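Wanigasekara Players Bring Back the Musical They Swore Off

FOR IMMEDIATE RELEASE

The Wanigasekara Players will open their spring season this April with a revival of "Clotia," the seafaring musical the company last staged with a live goat and has discussed only in lowered voices ever since. The new production runs for 3 weeks at the Celtex Playhouse, a former carpet showroom that seats 249, or 248 if the conductor insists on elbow room.

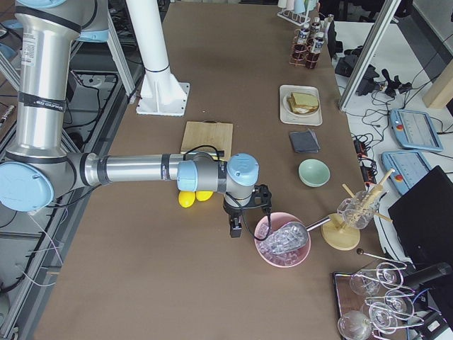

"Clotia" tells the story of a lighthouse keeper's daughter who inherits a shipping line, a curse and a tap number lasting eleven minutes. The original score has been trimmed for modern audiences, who have trains to catch. The storm ballet remains, along with "Haul Me Home, Harold," the song that patrons request at every gala and the chorus claims not to remember.

The revival features a cast of 22 and a nine-piece orchestra. The goat has been rewritten as a baritone. The company describes this as an artistic decision, and its insurers have sent a very warm letter in support.

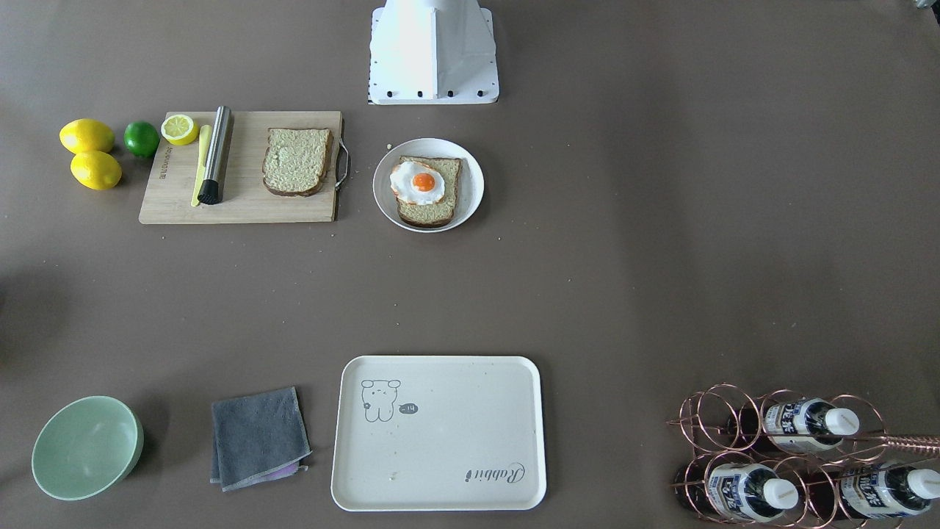 Costumes come from the company's own collection of more than 1000 pieces, many of them capes. The shipwreck in Act Two has been redesigned and now sinks in full view of both sides of the house. Patrons who sat on the left last time are entitled to feel vindicated.

Performances are Wednesday through Saturday evenings, with a matinee on Sunday. The running time is 159 minutes, including one intermission and the tap number.

Tickets are on sale through Wikix and at the Playhouse box office, open from noon on performance days. Groups of ten or more receive a discount and are asked not to sing along until the finale.

Press seats and interviews may be requested through the box office.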